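Equipment review: Buvden bedside treatment trolley
Prepared for ward managers and community nursing leads, Ustwood Hospital 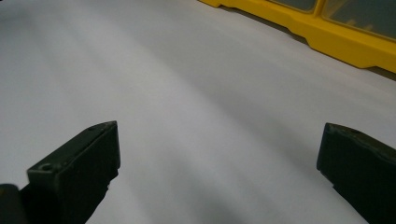

The Buvden is a compact treatment trolley made by Gunitex for use at the bedside and in small clinic rooms. It was assessed between January and the end of spring on the rehabilitation ward and in the leg ulcer clinic, where dressing trolleys are in use for most of the day. The review was led by Etelka Tóth, clinical skills tutor, with comments collected from registered nurses, healthcare assistants and students on placement. The hospital's existing Huttunen trolleys served as the comparison throughout. Gunitex lent the equipment and had no part in preparing this report.

Build and stability

The frame is powder-coated steel with two shelves and a shallow drawer beneath the upper one. The manufacturer states a total load of 40 kg, which is well above anything required for wound care. When fully stocked, the trolley stood firmly and did not tip when leant upon, although staff should not make a habit of leaning on it. The castors are quiet on vinyl flooring. They are less satisfactory at the join between the ward corridor and the day room, where the raised strip caused bottles on the upper shelf to rattle and, on one occasion, a gallipot to fall.

The brakes act on the rear castors only. Several nurses asked for brakes on all wheels, and the reviewers agree that this would be an improvement in rooms with a sloping floor. The brake pedals themselves are large and can be worked in any sensible shoe.

Cleaning

Both shelves lift out without tools. The corners are rounded, there are no exposed screw heads on the upper surface, and the drawer can be removed completely. Staff wiped the trolley down between patients with the standard hospital wipes, and the infection prevention team found no staining or softening of the coating at the end of the assessment. The rubber bumper around the base collects dust and needs separate attention during the weekly clean. It is glued in place, so a worn bumper cannot be replaced on the ward.

The older Huttunen model remains easier to clean below the lower shelf. Its open base can be reached from any side, whereas the Buvden has a cross-bar that gets in the way of the hand.

Use at the bedside

The working height is fixed. Taller members of staff reported some discomfort during long dressing changes, particularly compression bandaging, and one clinic nurse returned to her usual trolley for that reason. Shorter colleagues were content. A height-adjustable version is listed in the Gunitex catalogue but was not supplied for review.

The drawer is the feature that drew most praise. It is deep enough for boxed gloves and dressing packs, and the soft closing action was welcomed on the night shift. It does not lock. The trolley must therefore not be used to hold medicines of any kind, and ward managers should make this plain to bank and agency staff.

The waste bag holder is a hinged ring at the left-hand end. It takes the standard clinical waste bag, but cannot be moved to the right, and left-handed users found themselves reaching across the sterile field to dispose of used items. This is a poor arrangement. It was raised with the supplier, who replied that a reversible bracket is under consideration.

Cost and support

The quoted price is £130 per trolley, excluding delivery, with a guarantee of 2 years on the frame and castors. Replacement castors may be bought separately. The drawer runners are described as tested to 3000 openings, a figure that a busy clinic would pass fairly quickly, and the reviewers would have liked the guarantee to cover them. Assembly instructions are clear, and the estates department reported no difficulty.

Recommendation

The Buvden is suitable for general ward use and for treatment rooms with level floors. It is not recommended for the leg ulcer clinic until an adjustable model has been assessed. Wards whose Huttunen trolleys are in good order have no need to replace them. Requests to view the trolley should be made to the clinical skills office, where it will remain on loan.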